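Chapter 4
Two Arms, One Table

I still have my notebook from the March our club took on the Pliltotar challenge, and the first page just says "who moves first?" with a big circle around it. Good question! You'll be asking it all through this chapter.
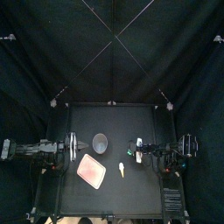 With one arm, you plan a path and go. With two, each arm is in the other one's way - and they both want the middle of the table. Our first program, Prokow, ran to around 2000 lines and mostly made the arms wait for each other (very politely).

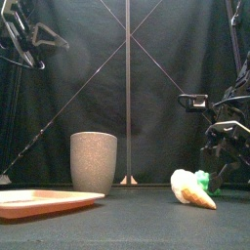 Figure 4.1 Two arms, with a cup, a tray and a toy ice cream cone between them.

So we'll start small. Pick one object, pick one arm, and write down where the other arm has to be in the meantime. Do that on paper first, please - I mean it.

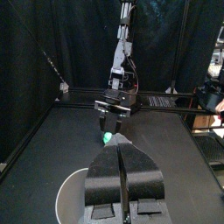 Page last changed: 2020-11-04

Before Section 4.1, look back at your gripper notes from Chapter 3 and have your table sketch handy.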